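Clendport Cider & Perry Project
Progress report to the Handell Fund, second period
Prepared by Elspeth Leckie

Dear Stavros,

You asked for this one to be shorter than the last. I have taken out the section on the history of the pear, which Shewit says she misses.

Where we are

The perry is made. We pressed in late September and through October, a little behind the schedule in our application, which assumed the pears had read it. The early fruit came in hard as gravel and had to sit in crates to soften, and then the whole lot softened over the same long weekend. We pressed until ten at night and lost one batch to browning at the core. The rest went to tank at a gravity I was happy with.

Final volume is 3,324 gallons, against the 4,000 we promised you. Most of the gap is the Dravetti orchard, where a May frost took the blossom off the lower rows. Prodromos Bakalis has offered us first call on his fruit next year, at a price I would describe as friendly for somebody.

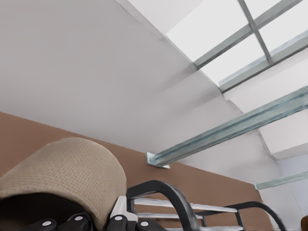 Fermentation

We split the juice between a cultured white wine yeast and whatever was living on the skins. The cultured tanks finished dry in 12 days and taste clean, floral and slightly dull. The wild tanks took until January, smelled of struck matches for much of that time, and are now the best thing we have made. I would like to claim this as planning. Shewit Nigatu, who did the sampling, has notes that say otherwise, and she has asked that they be attached. They are attached.

One wild tank picked up enough acetic character that we pulled it from the blend. It will be sold to Economou as vinegar base, so the line in the budget marked "losses" is a bit smaller than it might have been.

Bottling and the still/sparkling question

The application described a bottle-conditioned sparkling perry. We have made one, and we have also made a still one, because the first trial of the sparkling threw so much sediment that it poured like a snow globe. Torbjørn Kristiansen lent us his riddling racks and a great deal of advice. The second trial, disgorged by hand, is bright and holds its bubbles to the bottom of the glass. It is also slow. Two people can do roughly 10 cases in a morning, and neither of them is cheerful by lunch.
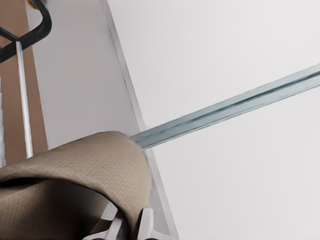 My proposal is to put a third of the volume through as sparkling and sell the rest still, on draft and in bottle. The draft accounts have asked for it already. The still perry is drier than people expect from something made of pears, and we have changed the label copy to warn them.

Money

Spending is under budget on fruit (see frost) and over on glass. The heavier bottles needed for the sparkling went up twice between quote and delivery. I would like your permission to move the unspent fruit money across to cover it. The spreadsheet shows both versions, and the totals at the bottom now agree with each other, which I know was a concern last time.

Next period

Disgorge the remaining sparkling. Settle the fruit contract with Prodromos before he gets any friendlier. Graft the new trees in the top field — these won't crop properly for years, and I mention them only so the receipt for rootstock makes sense. Tasting for the draft accounts is planned for August, and there is a glass for you if you can make the drive.

Elspeth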